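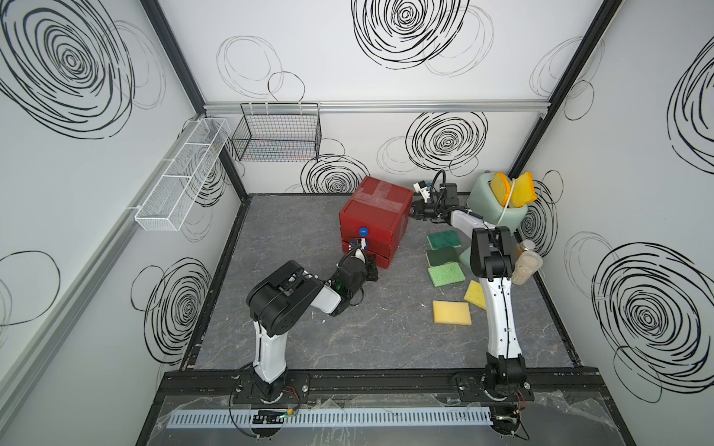 Two-arm cell, monthly safety check, with my comments
Flarton workshop, 1 December 2019

Same sheet as always, but I've gone on a bit this time after the left arm fault (log entry 503). It stopped mid-reach with the fingers open and wouldn't take a home command, and I had to power cycle it twice. Anyway!

1. Emergency stop, both arms. PASS. Hit it 6 times with the arms at different heights. The right one sags a little when it lets go, same as in May.

2. Base mounts and frame bolts. PASS. One on the left took a quarter turn. I've put paint pen on it so we'll know if it creeps.

3. Wrist cables and hoses. FAIL, left arm. The connector under the wrist was not clicked home, and I'm pretty sure that's our 503. Reseated it and ran 600 cycles with no stop, but I want a new connector in there before I call it fixed (Mornik has them, I think, or try Phan).

4. Gripper fingers. PASS WITH COMMENT. Pads are fine. Please do the pinch test with the guard key out, and yes, I mean me too, I caught myself reaching in. 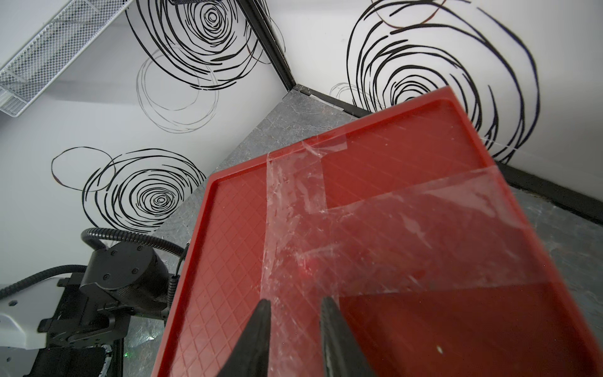
5. Handling clear film. COMMENT. This one bugs me. Film is hard for the cameras when it's all creases and glare, and if a finger snags it the arm just keeps pulling until the force limit trips. I've turned the limit down to 18 on both arms. If you get nuisance stops, tell me, don't turn it back up!

6. Loose items near the bases. PASS WITH COMMENT. Keep small stuff out of the elbow swing, especially on the right.

7. Control software. NOT DONE. The Gatari update is still sitting there and I didn't want to change two things at once.

Left arm stays at half speed until the connector is swapped. The tag is on the switch, so leave it on please.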